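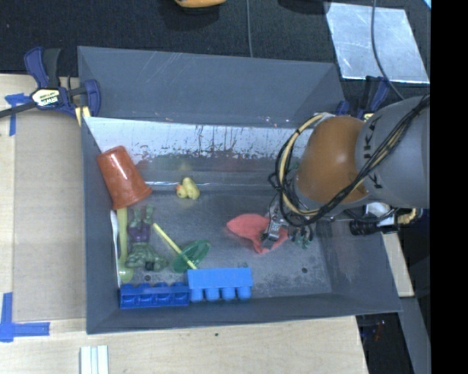

Storage and Retrieval, Week 4: Where Do You Put Things So You Can Find Them Again?

Handout for the Wednesday section. Bring it with you, I'll be scribbling on the board and I don't want to redraw the tables.

Last week we got through receiving and counting, and I ran out of time before the part I like best, so we're starting there. You have a stockroom. Stuff comes in at one door and goes out at another (or the same door, in most small places, and we'll talk about what a headache that is). Somewhere in between, every item has to sit for a while. This week is all about the sitting.

I spent my first two years out of school in the stockroom of a housewares wholesaler called Ostel, and nearly everything I believe about storage comes from being bad at it there. I'll use Ostel as our running case. For the homework we'll use Stockdale, which is the made-to-order furniture parts place you met in Week 2.

1. Fixed slots

The oldest idea and the one everybody has at home. Forks go in the fork part of the drawer. Every product gets one place, and that place is kept for it even when there's none in stock.

What's good about it: people learn it. After a month at Ostel I could walk to the measuring jugs with my eyes closed. New hires can follow a printed map. If a shelf is bare, you know at a glance that you're out of that thing, and you don't need a computer to tell you.

What's bad about it: the space. You have to size each slot for the most you'll ever hold, and most of the time you're holding a lot less. Ostel carried 3,754 products when I started, and if you walked the aisles on an ordinary day you'd see shelf after shelf with one lonely carton on it. We were renting extra space down the road while our own shelves were half air! I did not notice this for a long time. My manager did.

Work this one through with me. Say a product comes in lots of 1,000 and sells down evenly to nothing before the next lot arrives. On average you're holding 500. Your slot holds 1,000. So on average half the slot is empty, and that's the best case, with no safety stock and a supplier who is never early. Now do it for every product in the building.

2. Floating slots

Also called random storage, which is a terrible name and scares people. Nothing about it is random. The carton goes wherever there's a free space that fits, and you write down where you put it.

That last bit is the whole system. If the writing down is good, floating storage uses a lot less room, since one product's low week is another product's high week and they can share. If the writing down is bad, you have a building full of things you own and can't sell.

We moved to floating storage at Ostel in April, in the slow stretch after the spring orders, and for the first few weeks it was awful. Here's what went wrong, in case you ever have to do this yourself:

People moved cartons to get at other cartons and didn't record it. Of course they did. I did it too.

The labels on the shelves were facing the aisle on one side and facing the wall on the other.

We had no rule for half-empty cartons, so the same product ended up in four places with a handful in each.

The old hands kept walking to where things used to be. It took far longer to unlearn the old map than it had taken to learn it.

The fix for the first one was dull. We put a clipboard at the end of every aisle and made moving a carton something you could record in five seconds. Later we got handheld scanners, but I'd say the clipboards did most of the work, and I'd still start with clipboards.

3. Zones, or a bit of both

Most real places end up here. You cut the building into zones, fix which products belong to which zone, and let them float inside it. Your kitchen probably works like this already. The baking things live in one cupboard, but nobody has a reserved square inch for the vanilla.

The question then is how you draw the zones. There are a few common ways to do it:

By how fast things move. Fast sellers near the packing bench, slow ones at the back. This is the one the textbook likes and it's the right first guess.

By size and weight. Heavy things low and near the door. You can't argue with backs.

By what gets ordered together. If people who buy the mop nearly always buy the bucket, put them next to each other and save the walk.

By what mustn't be together. Strong-smelling candles and tea towels. Ask me how I know.

These pull against each other, and that's fine. You pick one to be the boss and let the others settle ties. At Ostel speed was the boss, except for anything too heavy to lift alone.

4. The loose stuff problem

So far we've been talking about cartons, which are polite. They stack, they have a label, they stay put. But a lot of stock ends up out of its carton: returns, samples, odd singles, things that were opened to check the color. Small, light, all different shapes.

Every stockroom has a bin where this ends up. I have never visited one that didn't. And the trouble with a mixed bin is that its cost is hidden. Putting something in takes no time at all. Getting something out takes however long it takes to look through everything else, so the more useful the bin is as a place to put things, the worse it is as a place to find them.

We can put rough numbers on it. Suppose it takes you 2 seconds to look at one item and decide it isn't the one you want. If there are n items in the bin and yours is equally likely to be any of them, you'll look at (n + 1) / 2 of them on average. With nine items that's five looks, ten seconds, no big deal. With ninety-nine it's fifty looks, and now you've spent a minute and forty seconds finding a spatula. And that's assuming you never look at the same item twice, which in a deep bin you will, because things slide back under each other.

Three ways out, and I've used all of them:

Split the bin. Ten small bins with a label each beat one large one, even if the labels are vague. "Plastic, kitchen" is a perfectly good label.

Cap the bin. Pick a line on the inside wall. When the pile reaches the line, somebody empties it that day. This sounds too simple to bother with, and it's the one that worked best for us.

Flatten the bin. Wide and shallow beats narrow and deep. If you can see every item without moving any of them, each look gets much faster. You pay for this in floor space, so only do it for bins you go into often.

A side note on bin shape, as someone asked last time. Sloping sides let empty bins nest inside each other, so they're cheap to ship and store. Straight sides hold more for the same footprint and stack better when full. If your bins spend most of their lives full, get straight ones. If they travel out full and come back empty, get sloping ones.

5. Counting what you've got

Just a short section, we'll do it properly in Week 6.

Once a year everybody shuts the doors and counts the lot. At Ostel that was a whole weekend and a great deal of pizza. The trouble with a yearly count is that by the time you find a mistake, it's months old and there's no hope of working out what caused it.

The other way is to count a little every day and get around the whole building over time. If you have around 2,000 locations and count ten a day, you'll get through them in 200 working days. You find each mistake while people can still remember what they did. Mostano, the parts supplier from our Week 3 reading, went over to this and kept the yearly count as well for the first year, just to compare. I think that's a smart way to do it — you don't have to take the new method on faith.

Count fast sellers more often than slow ones. More movement, more chances to get it wrong.

6. A word about software

You'll notice I've barely mentioned it. We'll be using Gova in the lab starting next week, and it's fine, it's what the department has. It will suggest a slot for every carton that comes in. Before you let it, I want you to be able to do the job on paper and explain your choice to the person who has to climb the ladder.

If Gova tells you something odd, like putting the heaviest item in the room on the top shelf, the likely reason is that someone left the weight field blank. It reads a blank as zero. Check your blanks first, please, before you email me.

Homework, due at the start of next section

Take the Stockdale product list from the course page. Pick twenty products, any twenty.

First, draw a fixed-slot layout for them on squared paper, one square per carton at peak stock. Then draw a floating layout using the average stock column, and leave yourself some slack. How many squares did you save? How much slack did you leave, and how did you decide?

Then find a mixed bin or drawer in your own home. Kitchen, garage, bathroom, I don't mind. Have someone name five things in it, one at a time, and time yourself finding each. Split or flatten the drawer however you like and do it again with five different things. Write up both sets of times and a paragraph on what you changed. Messy results are welcome, I'd much rather read about a change that made it slower than get a made-up success.

Reading for next week is the chapter on picking routes. You can skip the section on conveyor layouts unless you're curious. Office hours are the same as usual, right after class, and I'll have spare squared paper with me.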